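Jenen Mixed Drinks

Last updated: 15 August 2023

Jenen is a set of mixed drink recipes in plain CSV, with and without alcohol. It holds about 1000 recipes, each with its ingredients, measures, glass, method and garnish in separate columns. It was put together for people who want to search, scale or compare recipes without scraping websites full of pop-ups. 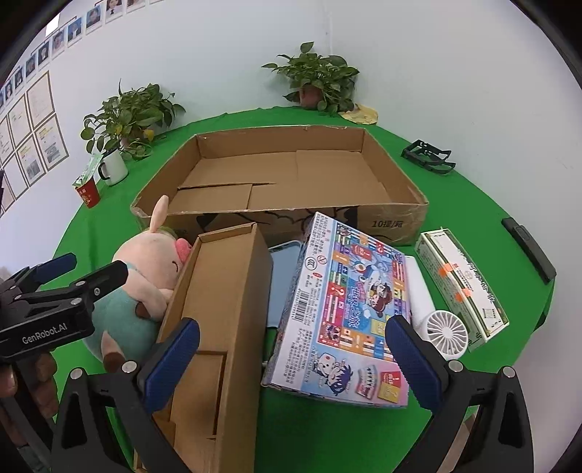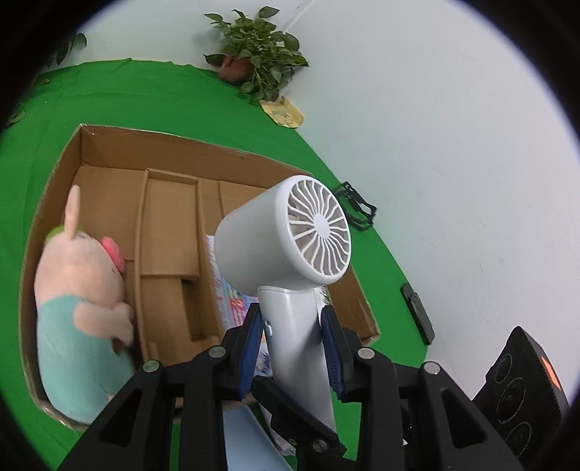
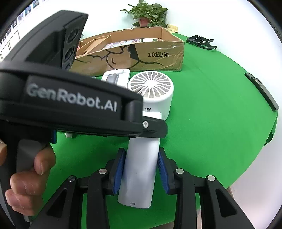 The current release adds a column for sweetness and fixes the measures in the punch recipes, which were out by a factor of 10 in the February release. If you used that release to make a punch, please download it again.

What's in the folder

recipes.csv – one row per recipe. The key is recipe_id.
ingredients.csv – one row per ingredient per recipe, joined on recipe_id.
names.csv – alternative names and spellings.
glasses.csv – the glass types and their usual volume in millilitres.
CHANGES.txt – what moved between releases.

All files are UTF-8 with a header row. Commas inside a field are quoted. Line endings are Unix style, so older versions of Notepad may show everything on one line.

Where the recipes came from

Most were typed up from the Arnardóttir notebooks, a run of handwritten bar books passed on by the family. The rest were sent in by staff at the Bonolura, who wrote down what they were pouring at the time. The source column says "arn" or "bon". A few rows say "both", where the same drink turned up in each with the same proportions.

The notebooks are in ounces, dashes and "a good splash". We converted ounces to 30 mL, which is how the Bonolura measures them. Dashes are left as dashes. A splash is recorded as 20 mL and flagged in measure_guess, so you can filter those rows out or put in your own value.

Columns that need explaining

base: the main spirit, wine or juice by volume. Where two are equal, the one written first in the source wins.

sweetness: a score from 1 to 5, worked out from the sugar, syrup, liqueur and juice in the recipe. It doesn't know how sour your lemons are. Elderflower cordial is scored as syrup. Dry cider is scored as wine and sweet cider as juice, and that isn't ideal for either.

colour: taken from the source where it was written down, otherwise blank. Please don't treat a blank as clear.

strength: alcohol by volume before ice. Drinks that are shaken or stirred will end up weaker than the number shown.

serves: nearly always 1. The punches go up to 28.

Known problems

Berry names are messy. "Raspberry syrup", "rasp. syrup" and "red syrup" all appear, and the last one could be grenadine. We left it alone.

Several recipes call for liqueurs that are no longer made. They keep the name used in the notebook, with no substitute suggested.

Ginger beer and ginger ale are mixed up in some of the older rows. The Arnardóttir books use one word for both. If the method says "spicy" we took it as ginger beer.

Garnish is free text and has had very little tidying. Expect "lime wedge", "wedge of lime" and "lime (wedge)".

Non-alcoholic drinks are thin on the ground, and most of them are variations on lemon, soda and mint. More would be welcome.

Loading the files

Any spreadsheet program will open them. Set recipe_id to text on import or the leading zeros will vanish and the join will fail. There is also a loader for Stesar, our small recipe scaler, in the same download. It takes a recipe_id and a number of guests and prints a shopping list.

Licence and contact

You may copy, change and share the data, including for paid work, as long as you credit Jenen and keep the source column. The scans of the notebooks are not included and are not covered by this licence.

Corrections go to Ea Hjaltested, who looks after the files. Send the recipe_id, the column and what it should say. A note about where you found the right measure is helpful, particularly for anything marked "arn" – the handwriting gets hard to read in the later books, and sevens and ones look much the same.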